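Brokthorpe Letters: a word list and transcripts

README

Hello, and thanks for downloading this. It's a set of transcribed family letters from Brokthorpe, plus a word list I built out of them, and I've tried to put everything you need in one folder. If you only want the words, open words.csv and ignore the rest. If you want to know why "mardle" turns up with three spellings, keep reading.

What's in the folder

letters/ - one plain text file per letter, 100 in all
words.csv - 1,000 entries, one per line, with the letter number beside each
people.txt - who wrote to whom, as far as I could work out
notes/ - my scribbles, tidied up a bit (only a bit)

Where the letters came from

They were in two biscuit tins that belonged to my great-aunt, and most of them are between her and her cousins over in Rovdale. They wrote about hens, chapel, the price of coal, whose knee was bad. There's hardly anything in them a historian would get excited by, but the language is lovely, and it's the kind of everyday writing that usually ends up on a bonfire. I started typing them up one June when I was meant to be decorating the spare room, which is still not decorated.

Lise MacDonald read through the first 15 with me and caught an embarrassing number of mistakes. I'd been reading one cousin's capital T as an F the whole way through, so for a while the family had an uncle called Fom. All fixed now, I hope!
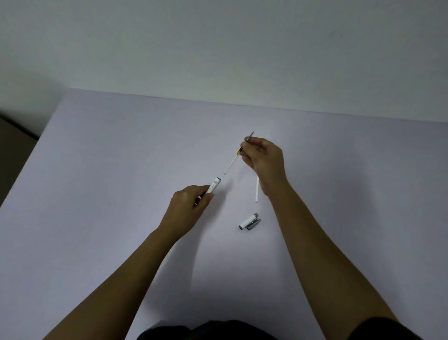

Handwriting was the hardest part of the whole job, and it's where most of the remaining errors will be. The older writers used dip pens and you can often see where the ink thins out and a new dip begins, which is a real help in working out where one word stops and the next starts. The younger cousins had moved on to the sort of pen that comes apart in your hands, like the one in bits in the photo, and their lines run on evenly with no clues at all. If a transcript has a lot of question marks in it, it's probably one of theirs.

How I typed them up

I kept the spelling exactly as written, including the obvious slips. Line breaks are kept too. Anything I couldn't read is [?], and anything I could half read has the question mark after it, like so: parsnips[?]. Crossings-out are in curly brackets if I could make out what was underneath. I haven't marked underlining, and I rather wish I had, as one of the Rovdale lot underlined things with tremendous force.

Dates are as they stand in the letter. Plenty of them just say "Sunday night" or nothing, so the file numbers follow the order things came out of the tins - please don't treat that as the order they were written.

The columns in words.csv

word - the spelling in the letter
usual - the dictionary spelling, if there is one
meaning - mine, so argue with me
letter - the file number
sure - y, n or m for maybe

Words with more than one spelling get a line each. I did try lumping them together, and Thomas Orlandini talked me out of it because he wanted to sort by spelling for something of his own. He was right, and it's much easier to search this way.

Things that are wrong or missing

Letter 2 has its last page missing. It stops just as she's getting to the good bit about the wedding, and I've been through both tins again and it isn't there.

Some meanings are pure guesswork. "Prukamon" comes up in several letters, always with a capital, and could be a place, a nickname or the dog. I've put it down as m.

I've left out the addresses, and a few lines about people's health that seemed too private even now. Gaps like that are marked [left out] so you won't think it's bad handwriting.

Using it

Do what you like with the word list. For the letters, please say where you got them, and don't use them to make fun of anyone's spelling. If you spot a mistake, send me the file number and the line and I'll put it in the next version, with your name in notes/thanks.txt unless you'd rather not be in there.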